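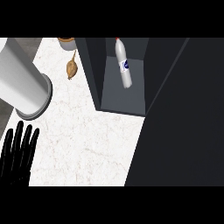

Page 2 of 134

Wrist camera in sim: hand comparison keeps failing on the shelf bottle

Posted by Salvador Caldeira
Tuesday, 9:40 am

I am comparing two end effectors on the same simulated arm before we order hardware: a multi-finger hand (the black one in the render) and a plain parallel gripper from Rindell. The task is to take the white bottle with the red cap out of the shelf compartment and set it on the marble counter. Same controller, same start poses, 100 episodes per hand.

The parallel gripper finishes most episodes. The hand stalls before contact, and the logs show the bottle pose estimate jumping as the arm moves in. The estimate comes from this camera only. The view is letterboxed, with a black band at top and bottom, and at the start pose the cap is already touching the top band. The dark panel on the right takes up most of that half of the picture.

Should I change the camera, the hand or the controller first? Changing all of them would make the comparison useless.

Bernardo Simões
Replied 11:15 am

Controller. I had the same stall with an Akari arm and it was the joint velocity limit. Raise it to 200 percent and see if it goes away.

Apinya Saithong
Replied 2:05 pm

I would leave the velocity limit alone. A limit that is too low gives you a slow approach with a steady pose estimate, and you report a jumping one.

Start with the camera. Check whether the black bands are padding added after rendering or part of the image your estimator was trained on. If the render is cropped and then padded, you are losing rows at the top, where the cap is. Render at the full height and resize without padding, then log the estimate with the arm parked. If it still jumps, the hand has nothing to do with it.

Next, run the approach with ground truth pose from the simulator in place of the estimate. Do it for both hands. This separates perception from grasping, and I would not compare any two hands without it. If the multi-finger hand completes the task on ground truth, your problem is occlusion: four spread fingers cover more of the view than two jaws do. Closing them partway during the approach may help. So may a second fixed camera facing the compartment opening.

Keep the camera mount the same for both hands. If the adapter plates differ in thickness, the extrinsics differ too, and they need to be set separately in each config file.

Also remove the other objects for the first batch. The large white cylinder is close to the bottle in color, and a segmentation step that leans on color can merge or swap the two. Put it back once the baseline is stable.

Salvador Caldeira
Replied 4:50 pm

The bands are padding, applied after a crop. I will rerun with the full render and ground truth pose, velocity limit unchanged.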